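Went to a robot open day and mostly saw a simulation. Is that normal?
Asked in Workshops & Automation

Mattes Kohlhase
I run a small shop in Brumville, 40 people, mostly sheet metal and some assembly. On Wednesday I drove out to the Ganance open day because the invitation said "live demonstration of automated shelf picking." What I got was coffee, a talk, and a big screen. The real cell was behind a rope and ran for maybe five minutes before lunch. Everything else was simulated.

The presenter kept switching between views while the program ran. One of them was this close gray one, and he left it up for a good part of the talk while he told us how well the software handles tight spaces.

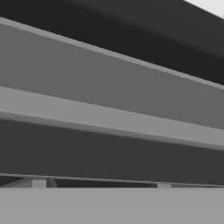
One of the simulator views from the morning session. All gray, no arm or gripper in view.

I asked what we were supposed to learn from it and he said the view was "for the system, not for people." Then he gave us the number: 461 picks without a fault. I asked if those were picks on the real machine and he said they were "validated runs." I still don't know what that means.

They want a deposit by the end of March. My partner is keen. I'm not. Is it normal to sell these things off a simulation, and what should I have asked to see?

3 replies

Pendo Mohamedi
Normal, yes. I did commissioning for years and every vendor has a simulator now. It's useful for checking reach and whether the arm will hit a shelf. It tells you very little about your parts. Oily sheet, bent tabs, a box somebody put in crooked — none of that is in the model unless a person sat down and added it.

A plain gray view doesn't bother me much. Plenty of these programs skip color and surface finish when they only care about shapes. What would bother me is "validated runs." Ask for it in writing: how many on hardware, how many simulated, who picked the parts, how many times a person stepped in. If they won't split the number, treat all 461 as simulated.

Then send them a crate of your own parts, including the bad ones, and go back and watch for a full shift. Bring lunch. Five minutes before a break is the easiest five minutes in the world to get right.

And don't pay a deposit until there's an acceptance test in the contract with a pass mark you chose.

Lutz Heitmann
simulation is the future, you can't stop it. my cousin's place has 2 robots and they love them

Efa Humphreys
I was at the same open day, afternoon group. We got a longer look at the real cell, and it stopped twice. A technician opened the gate and reset it both times. To be fair to them they didn't hide it, but it wasn't mentioned in the wrap-up either.

I asked about the support contract too. It's separate from the purchase price, so check that before you compare quotes.

Mattes Kohlhase
Thanks Pendo, I've emailed them your list. Efa, do you remember what it was picking when it stopped? In the morning it was only small cartons.

Efa Humphreys
Cartons the first time. The second time I was too far back to see.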